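Last touched 15 Jan 2023. If you only want the list, open `shelf.csv` and skip all of this.

# nornau-shelf

Hi! I keep this folder for the big white unit against the brick wall at Nornau, the one with the arched door and the open bit in the middle. It started as a note on my phone after Chae-won Ha and I spent a whole evening looking for the good scissors (they were in the unit, of course, under the table runners), and then it grew into a file with 103 rows. I like it a lot more than I should.

## What's in the folder

- `shelf.csv` – one row per thing, with where it lives
- `wants.md` – stuff we keep saying we should get
- `old/` – my first list from September, before we moved the glasses. Please don't use it, I just can't bring myself to delete it

## Columns

| column | what I put there |
|---|---|
| `thing` | whatever we'd call it out loud |
| `spot` | `door-left`, `mid-upper`, `mid-middle`, `low` |
| `whose` | initials, or `all` |
| `note` | anything goes, mostly complaints |

I spell things however I say them, so search for "napkins" and also "serviettes" because Ro-un typed in nearly 20 rows and that's Ro-un's word. Blank `whose` means I forgot to ask. There are two Chae-wons, so Shin is `CWS` and Ha is `CWH`!

## How I put things back

Big books lie flat in the middle compartment, spine wherever, I don't mind. Standing them up looked great for a day and then they slid. Little things go on the shelf over that, and please leave some air between them, it's the part you see from the door and I get fussy about it. The central part is open at the back, so down low I keep anything small in a box or it ends up on the floor behind.

Candles go behind the door. So do batteries, tape, the spare Maltar bulbs and the 14 placemats.

If you move something, change its `spot` in the same minute. I've tried doing it later and I have never once done it later.

## Known problems

- The `low` rows are a mess. Ha-neul emptied the whole thing to wipe it and we refilled it by guessing.
- Row 32 says "blue thing". I don't know either.
- Cards aren't listed one by one, we swap the one on show too often.

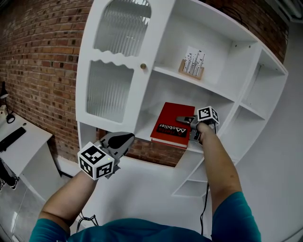 I also haven't decided whether books should get their own file. Jae-in says yes and wants a column for who's reading what. I'd rather keep one list for now, so if you borrow a book, put your initials in `note` and clear them when it's back on the shelf.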